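Tag der offenen Tür bei Drostine: 306 Gäste sehen Greifern beim Aufräumen zu

Drostine hat im September seine Werkstatt für Besucher geöffnet. 306 Gäste kamen im Laufe des Tages, darunter Nachbarn aus dem Viertel, Berufsschüler und Vertreter mehrerer Pflegeeinrichtungen. Gezeigt wurde, wie Handgreifer mit eingebauter Kamera genutzt werden, um Robotern alltägliche Handgriffe beizubringen.

An acht Stationen arbeiteten Mitarbeiter mit Gegenständen, wie sie in jedem Haushalt vorkommen. Aufgebaut waren unter anderem ein Küchentisch, ein Wäscheregal und ein Basteltisch. Die Vorführungen begannen um 10 Uhr und wurden den ganzen Tag über wiederholt.

„Wir wollten keine Bühne und kein Showprogramm“, sagt Roman Mazurek, der die Werkstatt leitet. „Die Leute sollten am Tisch stehen und sehen, wie langsam manches geht. Ein dünner Stab auf einer Tischdecke ist für einen Greifer schwieriger als eine Kiste mit zehn Kilo.“

Am meisten Andrang herrschte am Basteltisch. Dort lagen dünne Holzstiele neben einem Becher, Fläschchen und Papier auf einer gestreiften Decke. Geführt wird der Greifer von Hand, die Kamera zeichnet die Bewegung aus seiner Sicht auf.
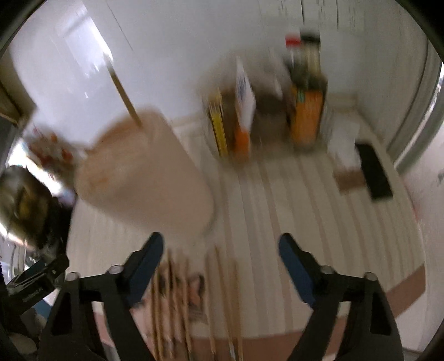 Aus den Aufnahmen entstehen Übungsdaten für das Steuerungsprogramm Losora, das Drostine gemeinsam mit dem Softwarehaus Vornthorpe entwickelt. Bis zum Tag der offenen Tür hatte das Team 300 Stunden Material gesammelt. Brauchbar sind nach Angaben des Unternehmens auch Durchgänge, in denen etwas herunterfällt oder ein zweiter Anlauf nötig ist.

Besucher ab 8 Jahren durften am Nachmittag selbst einen Greifer in die Hand nehmen. Eine Einweisung dauerte wenige Minuten. Die Versuche der Gäste wurden nicht gespeichert.

Damian Chmielewska, bei Drostine für die Ausbildung zuständig, beantwortete Fragen zu Praktika und Lehrstellen. Gefragt wurde häufig, ob man für die Arbeit programmieren können müsse. Für die Aufnahmen sei das nicht nötig, so Chmielewska, wichtiger seien eine ruhige Hand und Geduld. Bewerbungen für das kommende Ausbildungsjahr nimmt das Unternehmen ab sofort entgegen.

Für das Essen im Hof sorgte die Bäckerei Żak. Der Erlös aus dem Kuchenverkauf geht an die Jugendwerkstatt im Ort.

Schulklassen und Vereine können die Werkstatt auch außerhalb des Tages der offenen Tür besuchen. Anmeldungen sind über das Kontaktformular auf der Internetseite von Drostine möglich.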